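Workshop notebook, Nalcombe, July

Started 9:40. Job for the morning is the kitchen table set-up, the small things first, then the cabinet drawer that Ieuan has been complaining about since the last change-over.

Drawer. Took it out and looked at the runners. The left one had a screw standing proud, which explains the scraping. Drove it home, wiped both runners, put a little paraffin wax on them. Goes in and out without catching now. The black bar handle was loose on one side, so I tightened that from the inside while I had the drawer out. Ieuan wants to swap it for a wooden knob. I would leave it. The grip slot underneath is enough for anyone who doesn't like the bar.

Mug tree. This is the second one we have tried. The first, from Bravik, had a round base and tipped whenever only one side was loaded. The new one has a square base and is steadier. I hung one mug, let go, and it stayed up. Pegs are short, so a mug with a narrow handle has to be worked on at an angle. Mireille's test is to knock the table leg with her foot and see what falls. Nothing fell. One peg turned a bit in its hole, glued it and left it 90 minutes with a rubber band around it before hanging anything on it again.

Mugs: we are using the teal one and the pink one. The tall white ones from Cillska went back in the crate, handles too tight for the pegs. Gwion asked for two colors that can be told apart with the blinds down, and these can.

Plate rack. Two dowels had come out. Refitted with wood glue, squared it up against the bench stop. The light blue plate fits, the bigger dinner plates don't and shouldn't be forced, that is probably how the dowels came out in the first place. Spacing between dowels is 13 mm on my ruler, Idris had 12 written down. Changed it in the parts book.

Basket. Corn goes in the wicker one. The edge of the weave was starting to unravel at the rim, tucked the end back in and it holds.

Toaster oven stays on the right, next to the cabinet. Checked the door: closes flush, knobs both turn freely. Keep the warning label on, Mali had started peeling it because it looked untidy. Please don't.

Stopped for lunch, then set everything out on the brown table. 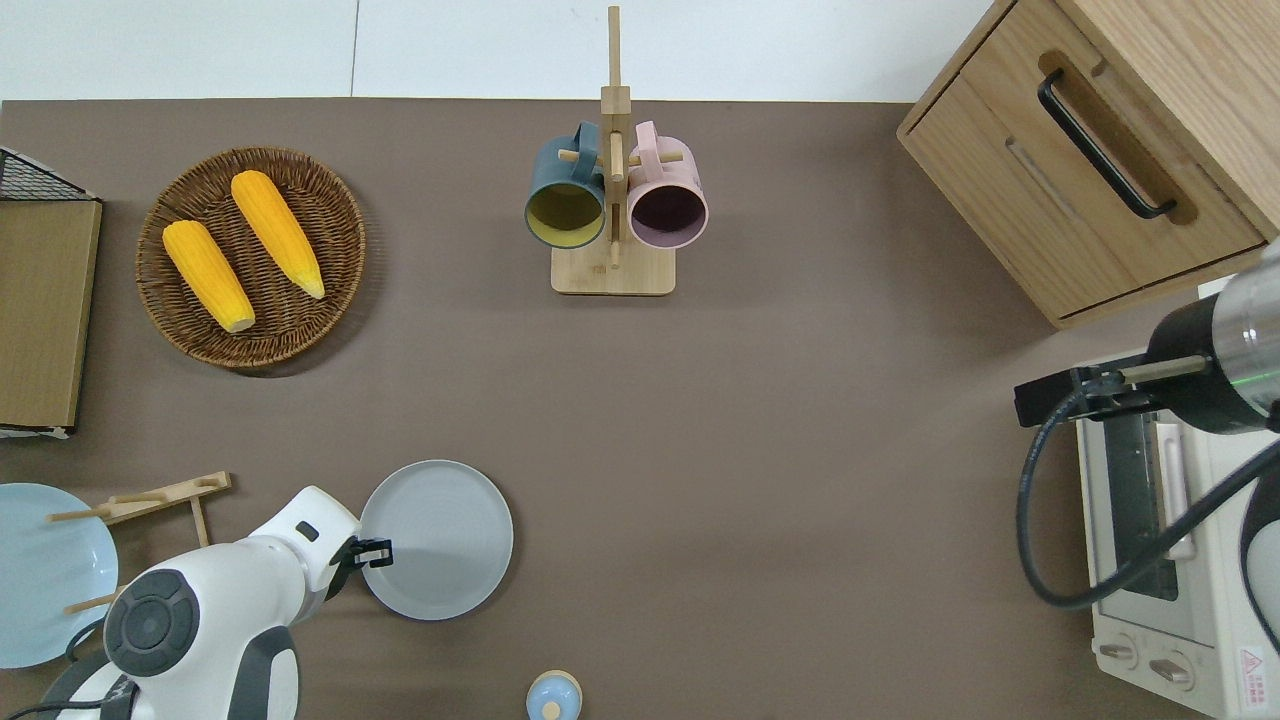
I tried the basket nearer the middle first and kept brushing it with my sleeve every time I went for a mug, so it moved left. Mireille would still like more room between the mug tree and the cabinet. We can have that if the tree comes over a little, but then it gets close to the corn. Left as is for now.

Still to do:
Felt pads for the base of the mug tree.
Ask Beddoe for the invoice on the dowels, we were charged for 98 and I can only find one bag.
Second coat of oil on the plate rack once the glue has had the night.
Gwion to return the small square.

Packed up 4:15. Wax is back on the top shelf, glue is nearly out.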